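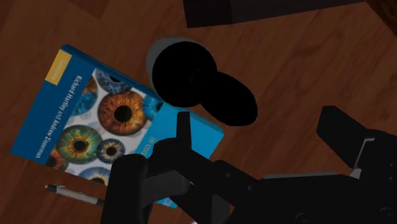 Bench notebook, September, paste and spines

Kettle on, window open, radio off so I can think. I meant to write up the paste trials yesterday and ended up talking to Caroline on the stairs until it was time to lock up, so some of this is from memory and some from the back of an envelope, which I have now tucked in at this page in case my memory is worse than I believe.

Where we are with the Irnarthorpe books

The parish sent over the second box. They are mostly nineteenth-century registers in half leather, and the leather has gone to red powder along the joints, the sort that gets on your cuffs and then on your sandwich. One is a good deal thicker than the others, 345 leaves by my collation, and the sewing has given way right in the middle, so it opens at the same christening every time you pick it up. I have grown fond of that christening. The child was called Obadiah and the ink has barely faded.

I have lifted the spine leather off two of them so far. The second came away beautifully with a poultice left on for nine minutes, and the first did not, and I have a nasty little tear at the head cap to show for it. Tímea Kocsis thinks I had the poultice too wet and she is probably right, she usually is about water. She suggests methylcellulose a bit stiffer than I like it, spread on with the old palette knife and covered with a strip of polyester so it doesn't dry at the edges. I'll try that on the next one and write down what happens, good or bad.

Wheat paste, batch by batch

Batch one: too thin. I cooked it on the small ring and lost patience.

Batch two: same flour, same pan, one part to five of water, stirred properly this time. Lovely while warm, rather lumpy after a night in the fridge. Two passes through the horsehair sieve put it right. I used it on the test strips with the Kaijage tissue and it grabbed well without cockling.

Batch three: the starch from Travurell that Caroline ordered in the spring and we never opened. Very white, very smooth, and I was ready to love it, but the strips peeled more easily than the ones from batch two. I don't want to condemn it on one morning's work. I may have brushed it out too thinly, and the strips had the afternoon sun on them for a while before I noticed and moved them.

Nine strips altogether, numbered in pencil on the back, now between blotters under the smaller weight. Please don't borrow that weight! The doorstop is perfectly good for holding the door.

Linings

For the big register I'm leaning towards two layers of tissue and then a linen, with the linen carried out onto the boards. Tímea would go lighter and leave the linen off altogether. We went back and forth about this over lunch, very amiably, and I drew her a spine on the bread bag. My worry is the sheer weight of the text block. Hers is that a stiff spine will throw all the strain onto the first and last sections, and those are the tiredest pages in the book already. I said I would make up two dummies from scrap and we could open and shut them a great many times while we drink our tea. She liked that. We haven't settled it.

Note to self: the grain on the last roll of tissue runs across and not along. I cut four strips the wrong way before I tumbled to it, and have marked the end of the roll with an arrow in soft pencil.

Leather

The calf from Fovitz arrived rolled up inside a tube that was plainly meant for something shorter, and one end is creased. It should ease out. The colour is a shade warmer than the sample, closer to conker than to tea, and I'm minded to keep it and tone it down with a little dye before paring. Caroline Mosoti wants to see it in daylight before we decide, as she is the one who has to stand in front of the parish and say it matches.

Paring knife is dull. I stropped it and it is still dull, so it needs the stone, and so does the other one, and if I'm getting the stone out I may as well do the scissors.

Odds and ends

The nipping press is squeaking again on the way down. A dab of wax on the thread, not oil, after what the oil did to that lovely marbled endpaper last winter.

We're low on blotters, and on the wide brushes with the cane handles. I've put both on the order sheet by the sink.

The loose slip found inside the fourth register (a receipt for coal, from the look of it) is in a folder with the shelfmark on the front. It goes back where it was found, between the same two leaves.

Next time: look at the strips, try the stiffer poultice, start the dummies, and ring Irnarthorpe about whether they want the old labels put back on or kept separately.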